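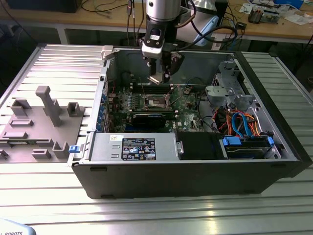

Figure 8.1 An open desktop computer with its side panel removed. The motherboard is the green board in the center.

Chapter 8
The Line and Where It Ends

Read a page of prose aloud, then read a page of poetry aloud, and the first difference you can point to has little to do with rhyme or subject. A prose writer lets the margin decide where each line stops. If the book is reprinted in a larger size, the lines stop in new places and no reader minds. A poet decides where each line stops, and a printer who changes those places has changed the poem.

This chapter is about that decision. Chapter 7 dealt with meter, and some of its terms will come up again, but most of the work here can be done without counting syllables. You will need a pencil and a willingness to read the same few lines several times.

What you should be able to do by the end of the chapter

Tell an end-stopped line from a run-on line.
Describe what a particular line break does to the pace of a sentence.
Explain the difference between a line and a sentence in free verse.
Rebreak a short passage in 2 ways and say which you prefer.

Key terms

end-stopped line, enjambment, caesura, stanza, free verse, prose poem

8.1 Two units at once

A poem written in sentences is running on two systems. The sentence moves forward until it reaches its period. The line moves forward until it reaches the white space. Sometimes the two finish together, and we call the line end-stopped. Sometimes the sentence carries on into the next line, and we call that enjambment, or a run-on line.

Here are four lines written for this chapter:

The ferry left for Losville in the rain.
My mother kept the tickets in her glove.
She did not turn around to look at us.
The gulls came in. The water took the sound.

Each line ends where a sentence ends. The effect is steady and a little stiff. The reader stops four times and is given four separate facts, all the same size. The last line also has a pause in the middle, after "in." A pause inside a line is called a caesura, and it is the only thing in the stanza that breaks the pattern.

Now the same material with the breaks moved:

The ferry left
for Losville in the rain. My mother kept
the tickets in her glove. She did not turn
around to look at us. The gulls
came in. The water took
the sound.

No word has been changed. Look at the line that ends with "turn." For a moment the reader has "She did not turn" as a complete statement, and it sounds final. Then the next line adds "around to look at us," and the statement becomes smaller and more personal. The break has given the reader two meanings, one after the other, where the first version gave only one.

Look also at "kept." In the first version it passes quickly. In the second it hangs at the end of its line, and we wait to learn what the mother kept. The answer is only a pair of tickets, or a handful of them - the poem does not say how many - but the wait has made them matter more.

8.2 Weak words and strong words

The end of a line is a strong position. So is the beginning, to a lesser degree. Words placed there get more attention than words in the middle, and for this reason many poets like to end on a noun or a verb. Ending on "the" or "of" leaves the reader leaning forward with nothing to hold. This can be a fault. It can also be useful in a poem about hurry, or doubt, or a person who cannot finish a thought.

Be careful about turning this into a rule. Students who have just learned it often mark every line ending in a small word as a mistake. Before you do, read the line aloud with a slight pause at the end, then read it with no pause. If the two readings feel different, the break is doing some work, and your task is to say what kind.

8.3 How long is a line?

There is no set length. A line can be a single word. It can also run past the margin, in which case the printer indents the leftover part to show that it belongs to the line above. In this book such leftovers are indented and do not count as new lines when lines are numbered.

Short lines are often said to be fast and long lines slow. In practice it depends on the sentence. A long sentence cut into very short lines may read slowly, with a small stop every few words. A long line with no punctuation can rush.

Before you go on

Take any paragraph of 2 or 3 sentences from a letter or a newspaper. Copy it out as a poem of 8 lines, then as a poem of 18 lines. Do not add or remove any words. Mark the three breaks that change the meaning most, and keep both versions. You will return to them in Section 8.5, where stanza breaks are added, and the longer poems for comparison begin on page 395.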